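Guides › Data collection › Hand-held gripper

Recording Tabletop Demonstrations with the Hand-Held Gripper

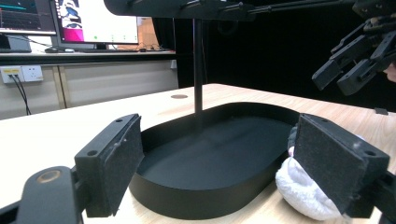 Reto Mayrhofer, Flumholm Manipulation Laboratory | March

Operators contributing to the Staveton collection are asked to follow this procedure for every tabletop session. It applies to tasks in which a soft item is placed into, or removed from, a shallow container. The oval black tray is used for the first group of tasks and stands directly on the table, without a mat, with its long axis running from left to right as the operator sees it.

Before the session

1. Inspect the foam pads on both fingers. Lint gathers on the dark facing, and a few white specks are acceptable. Pads with torn edges or loose corners must be changed.
2. Check the screws at the top of each finger block. A block that turns under light pressure will alter the grip from one recording to the next.
3. Open and close the fingers fully, five times, at an even speed. The software takes its opening range from this movement.
4. Enter the task code and operator initials at the desk before picking up the tool.

Recording a demonstration

1. Start with the fingers open and the tray between them in the wrist view. Hold still for two seconds.
2. Approach the item at a steady pace. With white fluffy items, close the fingers until the material is held and then stop; a full squeeze teaches the system very little about soft goods.
3. Move the item over the wall of the tray. Contact with the outer wall is permitted and should not be edited out. If the item catches, lift it and try again within the same recording.
4. Release, withdraw the tool and hold still once more before pressing stop.

Each demonstration should last no longer than 65 seconds. The free hand is to be kept away from the tray throughout.

Varying the examples

A set consists of 600 accepted demonstrations. Operators should change the starting place of the item after each one, and the angle of approach after every ten. The tray may be shifted, but it must remain on the wood surface and within reach of both the operator and the arm. Small differences in speed are welcome – sudden jerks are not.

Reviewing and submitting

Play back every recording at normal speed. Reject it if the item leaves the view for more than a moment, or if the stop signal was given before release. Of the 1457 recordings made for the previous set, 1135 were accepted; most rejections concerned early stops. Rejected files are marked and kept, never deleted.

Completed sets are uploaded to the Wijaya server by 16:00 on Thursday. Questions about task codes should be addressed to Alois Ammann.

Related guides
Replacing Finger Pads
Task Codes for the Staveton Collection
Replaying Demonstrations on the Samia Arm
Uploading to the Wijaya Server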